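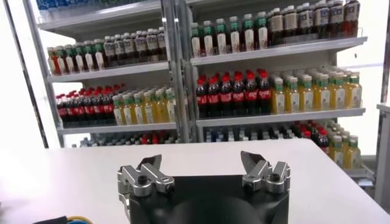 BRERKIER HALL, April

Events > Private Hire > Frequently Asked Questions

Frequently Asked Questions: Private Hire and Receptions

The following information applies to all weddings, anniversary dinners, graduation parties and company receptions held at Brerkier Hall. Clients are asked to read it before returning the booking form.

How many guests can the hall hold?
The Ghorbani Room seats 152 guests at round tables. The Orurero Room, on the garden side, is suited to smaller gatherings and seats 53. Both rooms may be hired together, subject to availability.

How is a date reserved?
A date is reserved when the signed booking form and the deposit have both been received. Provisional holds are kept for up to three weeks and then released without further notice. Telephone inquiries do not constitute a hold.

May we visit before booking?
Yes. Viewings are arranged through the events office and are conducted by Simin Mazandarani or Farzad Vahidi. Please state the expected number of guests when requesting an appointment, so that the correct room can be shown.

What is included in the hire fee?
The fee covers the room, tables, chairs, white table linen, standard lighting and one member of the house staff for the length of the event. Flowers, music, china and catering are charged separately.

Are outside caterers permitted?
Outside caterers may be used in the Orurero Room only. They must supply proof of insurance and a copy of their food permit before the final payment is due. Catering in the Ghorbani Room is provided by our resident kitchen, under the direction of Mahnaz Ebrahimi.

Can we bring our own drinks?
Soft drinks and bottled water may be brought in at no charge. Wine and beer are subject to a corkage fee, which is listed on the price sheet. Spirits may be served only by the house bar.

When must music end?
Amplified music must end at 11 p.m. in both rooms. Bands and disc jockeys are required to use the sound system installed in the hall — no additional speakers may be connected. The Rususska terrace is a quiet area after 9 p.m.

What time may suppliers arrive?
Suppliers have access from 10 a.m. on the day of the event. Earlier access can be granted if no other function is scheduled, and must be confirmed in writing. All decorations must be removed by midnight.

What happens if we need to cancel or change the date?
Cancellations must be made in writing by the person who signed the booking form. The deposit is not refundable, but it may be moved once to another available date within the same calendar year.

Whom should we contact with other questions?
General inquiries should be addressed to Manouchehr Naseri, Events Manager. Questions concerning invoices are handled by Ilham Benjelloun in the accounts office.

3 shares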